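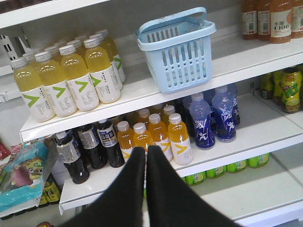

Who can apply for the evening stock clerk job at the Vallwood store?
Anyone who is 18 or older, can work until 11 p.m., and can lift a full case of drinks from the floor to waist height. You do not need store experience.

Evening Stock Clerk, part time
Skusico Markets, Vallwood
Posted 28 May 2024

Skusico Markets runs grocery stores in Vallwood and Prirville. We are hiring 2 evening stock clerks for the Vallwood store on Didenko Street. Both jobs are permanent and part time, 26 hours a week. The work is mostly in drinks, canned goods and paper products, with some time in the back room when deliveries come in.

What you will do
Bring stock from the back room to the aisles and fill the shelves.
Rotate stock so the oldest dates are at the front.
Check shelf labels against the price list and report any that are wrong.
Break down cardboard and run the baler (you will be trained before you use it).
Unload the evening truck with the receiving clerk.
Clean up spills and keep the aisles clear of carts and pallets.
Help customers find things. The store is open until 10 p.m., so part of every shift is worked with customers in the aisles.

You will not be asked to run a register unless you want to be trained for it. Clerks who are register trained can pick up extra shifts at the front of the store.

Hours
Shifts run from 5 p.m. to 11 p.m., with one shorter shift each week. Schedules are posted two weeks ahead. You will work every other weekend. If you are in school, tell us your class times when you apply and we will try to work around them. The week before Thanksgiving and the last two weeks of December are busy, and time off is limited then.

Pay and benefits
Pay starts at the union scale for clerks, with a night rate added for hours worked after 8 p.m. The current scale is posted at the service desk and will be sent to you before your interview. There is a raise after six months and another each February after that. You also get:
Paid time off, starting from your first day.
A store discount on groceries.
Work gloves, a back room jacket and a box cutter.
$100 a year toward work shoes, paid back when you bring in a receipt.
Health coverage is open to part-time staff after 90 days.

What we need from you
You can lift 40 pounds many times in a shift and stay on your feet for most of it.
You can read labels, dates and delivery sheets in English.
You can get home at 11 p.m. The last number 8 bus toward Prirville leaves the stop across the street at 11:20.
A forklift card is useful but not required.

How to apply
Fill out a paper application at the service desk, or use the form on the jobs page of our website and choose "Vallwood, evening stock." Please list the last two places you worked, if any, and the days you cannot work. A resume is fine but you do not have to send one.

Interviews take 20 minutes and are held at the store. If you are offered the job, bring ID that shows you can work in the United States. Your first three shifts are paid training and start at 3 p.m. so that you can work alongside the day crew.

Applications stay open until both jobs are filled. If you applied at the Prirville store in the past year, you need to apply again, as the two stores keep separate files.

Skusico Markets is an equal opportunity employer. If you need a change to the application or interview because of a disability, ask at the service desk or write it in the comments box on the form.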